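How I make kombucha on my kitchen counter

My sister handed me a jar of kombucha starter in January and I've had a batch going ever since (two, when my friends are being greedy). It's so much cheaper than the bottled kind, and you really don't need much gear!

What you need: a big glass jar, 12 cups of water, eight black tea bags, a cup of plain white sugar, two cups of starter liquid and a SCOBY. I use Candier tea because the corner store has it.

Step 1. Brew the tea

Boil about a third of the water, steep the bags for ten minutes, then stir in the sugar until it's gone. Add the rest of the water cold and let the whole thing come down to room temperature. Don't rush this part, hot tea will kill your culture.

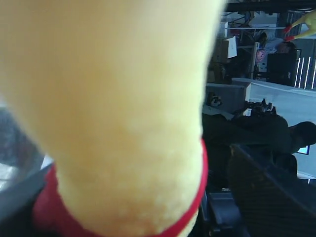

Volkan Ertürk wrote in to say he skips black tea and goes half green, half oolong, and that his batches come out lighter and a lot less sharp. I tried it and he's right, although I missed the bite.

Step 2. Add the starter

Pour in the starter liquid first, then slide the SCOBY in with clean hands. It may sink, float or hang sideways, and all of those are fine. Cover the jar with a tight-weave cloth and a rubber band. Cheesecloth is too open, and fruit flies will find their way in.

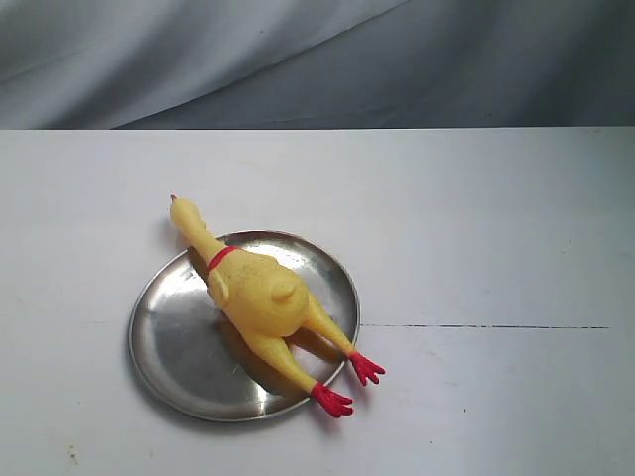 Then park it somewhere warm and out of the sun, and leave it alone for a week. I start tasting on day seven with a straw. Too sweet? Give it another couple of days. If you ever see fuzzy, dry mold on top, toss everything, SCOBY included.

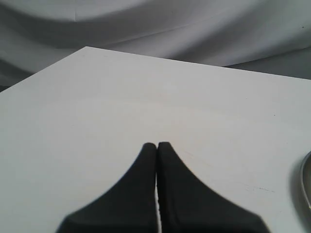 Step 3. Bottle it

Save two cups for next time, then fill your swing-top bottles, leaving an inch at the top. I add grated ginger or a few raspberries. Two or three days on the counter gets it nice and fizzy, and after that it goes in the fridge. Open the first one over the sink!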